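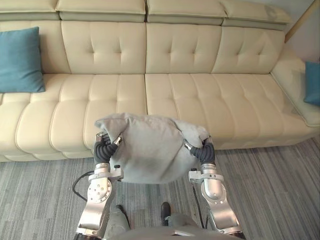
Week 5 handout, notes from the Skellent open day. For those who missed the bus, read this before Sunday, it's on the quiz sheet. Main topic = two-arm handling of soft goods. Why soft is hard: no fixed shape, so no fixed grasp point. Look at the light grey pillow, pinched in from both sides, top edge bunches up into a ridge. So the outline the planner started with is no good anymore. Ribbed flexible fingers spread the squeeze, but you still get that bunching.

Leif Brøndum ran the living room demo. His main points, more or less in order:

- 2 arms, one object = closed chain. Move one wrist, the other has to follow or you stretch the fabric
- grip force: he sets it low and creeps up. Too low, slips. Too high, folds
- pale pillow over cream leather, weak edges for vision. Teal ones much easier to segment (someone asked, good question)
- placing is harder then picking. Release both sides together or it tips

Training set for the placing task: 4,000 tries, Dridex simulator first, then the real sofa. He wants more real ones. Cycle time in his talk was 30 seconds, pick to release. Slow but fine for a house.

Didn't get to: Nollero wrist sensor, Pollock's paper on slip detection. Both next week, room 321.

To do: sketch the force directions on the pillow at both contacts. Then say what changes if the left wrist stops and the right one dosen't. Half a page, no more.

Filed under: Course Notes, Manipulation, Site Visits

2 comments | Share

Recent
Week 4: Grasp types and friction
Week 3: Wrist joints
Reading list (updated)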